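How to Fold a Fitted Sheet So the Closet Door Closes

There are two kinds of households: those that fold fitted sheets, and those that push them onto a shelf and lean on the door. I spent years in the second group. The method below takes up to 4 minutes, less once you stop swearing at it.

Start with the sheet clean and bone dry. A damp sheet folds beautifully and comes out in February smelling like a boathouse.

1. Find two corners on a short side. Put a hand inside each, seams facing you, and hold the sheet up like a puppet show with no plot.

2. Bring your right hand to your left and flip the right corner over the left one, so they nest.

3. Run your free hand down the hanging edge to the next corner. Tuck it in with the others. Do the same with the last one. If you find a fifth corner, you have picked up a pillowcase.

4. Lay the whole thing on something flat and wide. Fold the elastic edges in until you have a rectangle, or a shape with ambitions in that direction.

5. Fold in thirds lengthwise, then in thirds again.
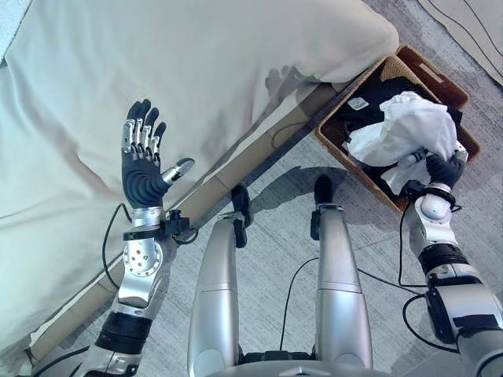 The bed is the best folding table most of us own, so make it first and pull the cover fairly smooth. A few soft creases, like the diagonal ones across this cream cover, won't hurt anything. Keep the laundry basket on the floor right at the corner, as the woven one is beside this padded one, and you can reach for the next sheet without a hike.

Deep pocket sheets are harder. My Brurna set has enough elastic to launch a melon, and I fold it in half once more before step 4. The Verkico ones behave.

Store each set inside one of its own pillowcases, with the fold facing out.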